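Potatoes again, and the bowl I should have bought sooner

Fri 10 March

It is already some weeks that I did not write in this blog, and I am sorry to the few people who asked me about it. January was full of work and February I was mostly tired. But today I was off, it was raining in Hillholm the whole day, and I decided to make the potato pancakes of my grandmother and to write down how I do it.

First, the potatoes. In my country we have a special kind for this dish, very dry and full of starch. When I moved here I did not know the names in the supermarket and I bought the small red ones, and my pancakes were falling apart in the pan. Now I buy the brown ones with thick skin at Tevis, the grocery store behind the bus station. They sell them loose and you can choose each one by yourself, which I like very much. I take them of the same size so they are easier to peel.

The second thing is the bowl. For two years I was grating everything in a soup pot, and the potatoes were always sticking to the bottom where I could not see them. Then my neighbor was moving to another city and she gave away half of her kitchen, and I came home with a big glass bowl, a rolling pin and a cake form that I still did not use. The bowl is heavy, and I wash it with both hands. But through the glass I can see how much water comes out of the potatoes, and this is important for the recipe.
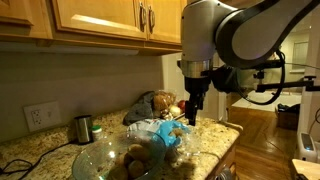
Four potatoes in the glass bowl, with the skins still on.

My counter is granite with small speckles, and I must say I have mixed feelings about it. It is strong and you can put a hot pot on it without fear. On the other side, every crumb hides in the pattern. I think it is clean, then I put my hand on it and it is not clean at all. I wipe it once before cooking and once after, and the second time I go by touch with the lamp on.

So, the recipe. I peel the potatoes and grate them on the fine side, together with one small onion. I leave this for 7 minutes and then I press it with my hands and pour away the water, but slowly, so the white starch stays at the bottom of the bowl. This starch goes back into the mixture. Then I add one egg, salt, black pepper and 85 grams of flour. My grandmother used less flour, but her potatoes were better than mine.

I fry them in sunflower oil, not too many at the same time, until the edges are dark brown. If you have 300 grams of sour cream at home, you will probably finish it in one evening, at least in my house it is like this. My friends here eat them with apple sauce. I tried it and it is not bad, but I feel a little bit like a traitor.

Next time I want to write about the pickles from Trindora, because I found a jar in the shop on Chung Street and the label is in three languages and I understand only one of them. If somebody knows how to keep the pancakes crispy until the next day, please write me in the comments. In the oven they become dry, and in the microwave they are soft like a wet towel.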